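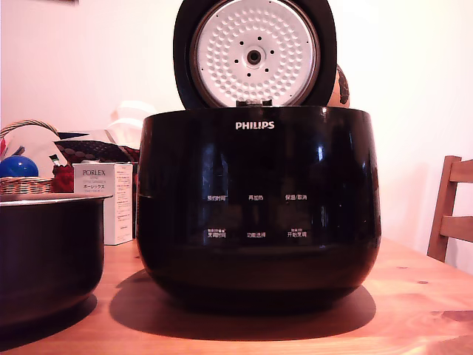
Figure 1. Rice cooker used as the target appliance in the table-top task, with the lid open and the inner pot set on the table to its left.

3.2 Task and apparatus

The student project was carried out within a fourth-year design course in which teams of three program a manipulator to complete one household task of their own choosing. The team reported on in this section, working under the project name Zinau, chose the return of the inner pot to an open rice cooker. The task was selected because the pot is rigid, has a well-defined rim, and must be lowered into a circular opening with little lateral clearance. The surface of the cooker body is glossy and black, and the labels on its control panel are flush with that surface, so the buttons offer no relief to guide contact. Button pressing was therefore excluded from the project scope at the June proposal review.

The cooker was placed on a wooden table with the lid fully open. Household items were left behind and beside it as background clutter, among them a white box marked PORLEX. The team was instructed not to tidy these between episodes. The position of the pot to the left of the cooker was varied by hand within a marked region, and its location was recorded by the student acting as supervisor.

3.3 Data collection

The team recorded 200 episodes over six sessions, the last of them on 2018-10-25. Each episode was limited to 400 control steps. Image streams were stored alongside joint positions and gripper opening, and episodes ending in a protective stop were retained with a separate label.

Msimang and Beaulieu divided the labelling between them. Johannes Msimang marked the start and end of each grasp, and Dale Beaulieu marked image quality on a three-level scale (usable, degraded, rejected). Disagreements over boundary images were settled by a second viewing at half speed.
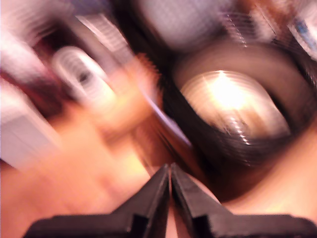

Figure 2. View past the gripper fingertips under fast rotation. The image was graded as degraded.

Rotational blur was the main cause of degraded images. In Figure 2 the two black fingers remain legible at the lower border, whereas the objects beyond them are drawn out into arcs and the dark ring at right can be located only coarsely. A total of 3108 images received the degraded grade. They were kept in the training set for the first model and removed for the second, with all other settings unchanged. The labelling tool, Sutitik, had been written by an earlier cohort and required only minor changes to its export format.

3.4 Placement of the arm

The arm was positioned on the left side of the table, the same side as the pot.

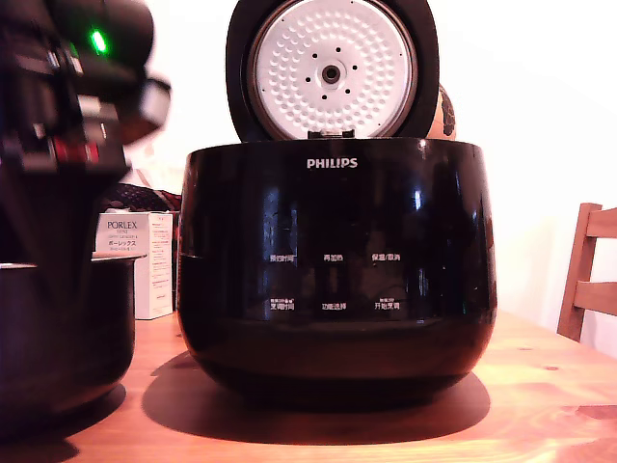 This arrangement shortened the reach to the pot but brought the upper links across the line of sight to the background items in some poses. The team considered moving the arm to the opposite side and decided against it, as the chair there restricted access to the table edge. Lid contact was treated as a failure regardless of whether the pot was subsequently seated. The approach path was accordingly constrained to pass in front of the open lid, and wrist rotation was completed before the descent began. Students set the rotation speed limit themselves and were required to justify the value in their logbooks. The scoring rules applied to each episode are given in Section 3.5.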